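2026년 1월 10일. 토욜. 급하게 씀, 한 시간 뒤에 나가야 함.

가계부 얘기. 작년 7월부터 쓰기 시작해서 중간에 두 번 끊겼고 연말에 다시 붙잡았다. 앱은 Ellden 쓰는 중. 무료 버전. 광고가 좀 거슬리는데 영수증 찍으면 항목 나눠주는 게 편해서 그냥 쓴다. 가끔 파를 '생활용품'으로 넣어버림. 왜지.

암튼 어제 밤에 지난달 거 처음으로 제대로 봤는데 외식보다 장보기가 더 나왔다. 외식 줄인다고 그렇게 난리를 쳐놓고. 줄인 만큼 마트에서 쓴 거. 영수증이 15장인데 그중에 내가 기억하는 건 네 장 정도. 나머지는 퇴근길에 잠깐 들른 Bretum이다. 잠깐 들르면 꼭 뭘 들고 나온다. 우유 사러 가서 치즈랑 올리브랑 할인 스티커 붙은 두부 두 모. 두부는 결국 하나 버렸음.

바실리나(Vasylyna Bilyk, 예전 회사 동료)한테 이 얘기를 했더니 자기는 목록 없으면 아예 가게에 안 들어간다고. 냉장고 먼저 보고, 적고, 적은 것만. 엄청 당연한 소리인데 들으니까 좀 찔림. 나는 목록을 쓰긴 쓰는데 집에 두고 간다. 아님 핸드폰에 썼는데 가게에서 안 본다.

그래서 올해는 규칙을 좀 정해봤다. 거창한 건 아니고

- 장은 일주일에 한 번. 우유 떨어져도 참기
- 가기 전에 냉장고 안쪽까지 볼 것. 앞줄만 보지 말고
- 할인 스티커는 오늘 먹을 것만
- 빵은 예외 (Panasiuk 호밀빵은 못 끊음. 시도도 안 할거임)

두 번째가 제일 어렵다. 문 열고 삼 초 보고 닫는 버릇이 있어서. 맨 위 칸 구석, 야채칸 밑바닥, 이런 데를 안 보니까 있는 걸 또 산다. 머스터드가 세 병인 집이 됐다. 다 반쯤 남았음.

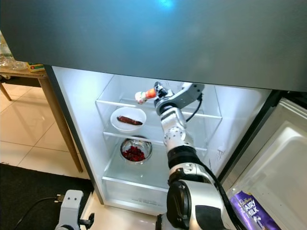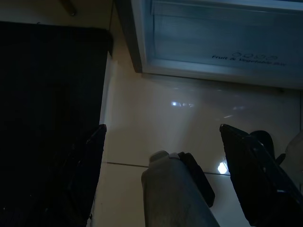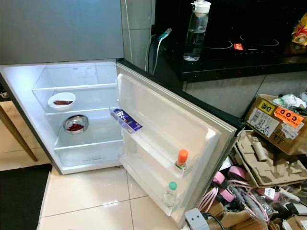
냉장고 사진 세 장. 마지막 사진 스텐 그릇엔 빨간 알갱이가 수북.

다시 돈 얘기로. 규칙 정하고 첫 주는 그럭저럭 지켰다. 화요일에 한 번 무너질 뻔. 비 오고 배고프고 Bretum 간판은 환하고. 안 들어갔다. 대신 집에 와서 라면에 냉동만두 넣어 먹음. 건강한 선택은 아닌데 가계부상으로는 완벽.

그리고 콩. 마른 콩이 진짜 싸다. 200그램씩 불려서 삶아두면 며칠은 간다. 문제는 전날 밤에 불려야 된다는 건데 나는 전날 밤에 다음날 생각을 안 하는 사람이라... 알람을 맞춰놨다. 밤 열 시에 "콩" 이라고 뜬다. 처음엔 회의 중에 울린 줄 알고 놀랐는데 밤 열 시에 무슨 회의. 근데 이 알람 덕분에 이번 주 두 번 삶았고 한 번은 샐러드, 한 번은 그냥 소금 뿌려서 먹음. 삶은 물 버리지 말고 국에 쓰라는 글도 봤는데 아직 안 해봤다. 해보신 분?

봉지에 나눠 얼리는 것도 생각 중인데 냉동실에 자리가 없다. 만두 때문에. 만두를 먹어야 콩이 들어가고 콩이 들어가야 만두를 안 사고.. 순서가 이상함.

아 그리고 포인트. Grilta 카드에 포인트가 1653점 쌓여 있었다. 몇 년 동안 몰랐음. 어디에 쓰는지 찾아보니까 커피 쿠폰이랑 배송비 할인 같은 거고 그중에 쓸만한 건 하나도 없어서 일단 뒀다. 만료일이 없다고 써있는데 믿어도 되나 모르겟다. 포인트 챙기려고 뭘 더 사는 게 제일 바보짓이라고 예전에 어디서 읽었는데 내가 딱 그거 하고 있었더라. 쿠폰 쓰려고 배송비 나오는 주문을 담고 있었음. 담다가 껐다.

가계부 쓰면서 제일 귀찮은 건 현금이다. 시장에서 귤 사고 붕어빵 사고 하면 영수증이 없으니까. 처음엔 하나하나 적다가 지금은 '시장'으로 묶어서 그냥 한 줄. 정확하진 않은데 안 적는 것보단 낫다고 치자. 바실리나는 봉투에 현금 나눠 넣는 방식 쓴다는데 나는 봉투를 잃어버릴 사람이라 패스.

다음 달에 결과 올리겠음. 장 본 횟수랑 버린 음식만 적을 생각. 금액은 좀 창피해서 빼고. 버린 건 솔직하게 쓸게요. 지금까지는 상추 반 봉지, 그리고 정체를 모르겠는 소스 조금.

댓글에 마른 콩 맛있게 먹는 법 있음 남겨주세요. 카레 말고. 카레는 질렸다.

이제 진짜 나가야 됨. 609번 놓치면 한참 기다린다. 오타는 이따 고칠게요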